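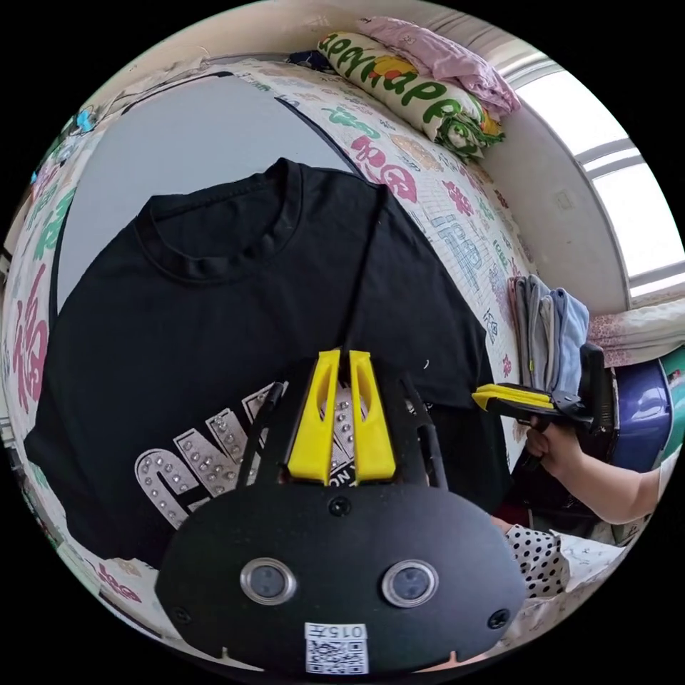 Rulholm ouvre le 27 avril 2023 les inscriptions à Gindstead, son programme d'ateliers consacrés au pliage, au tri et à l'entretien du linge à la maison. Les ateliers ne demandent ni table à plier ni planche : tout se fait sur le lit, là où la plupart des gens posent leur linge propre de toute façon. Un T-shirt noir à manches courtes étalé bien à plat sur le drap, une pile de vêtements déjà pliés le long du matelas, la couette roulée du côté de la tête de lit, et la place suffit pour travailler. Le motif blanc à strass du T-shirt appelle d'ailleurs un pliage un peu différent de celui d'un modèle uni, et le programme y consacre une séance entière.

Gindstead s'adresse aux particuliers, aux familles et aux colocations. Chaque cycle compte 10 séances de 30 minutes, suivies à domicile, avec le linge de la maison. Les participants reçoivent un livret imprimé et une planche de repères en carton souple qui se glisse sous le vêtement pendant le pliage, puis se retire. Aucun achat de boîte, de panier ou de meuble n'est nécessaire pour suivre le cycle.

« Les gens nous disent qu'ils savent plier. C'est souvent vrai, mais la pile s'écroule au bout de deux jours parce que tout n'a pas la même largeur », explique Howard Bramwell, responsable des ateliers chez Rulholm. « Nous commençons par la largeur de l'étagère ou du tiroir, et nous plions en fonction. »

La première séance porte sur la préparation de la surface. Le drap est tendu, la couette roulée ou repliée au bout du lit, les oreillers mis de côté. Les suivantes traitent des T-shirts, des chemises, des pantalons, des sous-vêtements, du linge de lit et des vêtements d'enfant. Le drap-housse, sujet de la majorité des questions reçues par Rulholm pendant la phase d'essai, occupe la septième séance. Les deux dernières sont réservées au tri et au rangement de saison.

La séance sur les vêtements imprimés et ornés a été ajoutée en novembre, à la demande des foyers testeurs. Elle rappelle quelques règles simples : laver sur l'envers, ne pas repasser directement sur le motif, éviter de faire passer un pli au milieu d'un lettrage épais, intercaler un vêtement uni entre deux pièces à strass. Pour un T-shirt dont le motif couvre presque tout le devant, la méthode retenue consiste à replier les côtés vers le dos, puis à rouler sans serrer à partir de l'ourlet. Le vêtement se range couché, encolure visible – on le retrouve sans défaire la pile.

Le contenu a été mis au point à Wutside, où 300 foyers ont suivi une première version du cycle. Leurs retours ont conduit à raccourcir les séances, qui duraient à l'origine le double, et à supprimer le chapitre sur l'étiquetage des tiroirs, jugé peu utile. Le chapitre sur les chaussettes a été conservé, malgré des avis partagés.

« Nous avions prévu beaucoup trop de matériel », reconnaît Rimantas Jaunzems, auteur du livret. « Dans une chambre ordinaire, il y a un lit, une fenêtre et peu de place autour. J'ai réécrit les consignes pour que tout tienne sur la moitié d'un matelas, y compris la pile terminée. »

Le livret existe en français et en anglais. Il est imprimé par Cuesta, qui fabrique également la planche de repères. Le premier tirage est de 3000 exemplaires. Les pages sont reliées par une spirale pour que le livret reste ouvert sur le lit pendant la séance, et les schémas ont été agrandis par rapport à la version d'essai. Une annexe donne les correspondances entre les symboles d'entretien et les réglages courants des machines à laver.

Les inscriptions individuelles et familiales se font sur le site de Rulholm. Les colocations peuvent s'inscrire sous un seul nom et recevoir jusqu'à quatre planches de repères. Les établissements scolaires et les résidences étudiantes qui souhaitent organiser un cycle collectif sont invités à prendre contact avec le service des ateliers, en précisant le nombre de participants et la période souhaitée.

À propos de Rulholm
Rulholm conçoit des ateliers et des guides pratiques sur l'entretien de la maison : linge, cuisine, petits rangements. Gindstead est son premier programme suivi entièrement à domicile.

Contact presse
Howard Bramwell, service des ateliers, Rulholm
Exemplaires du livret disponibles pour la presse sur demande.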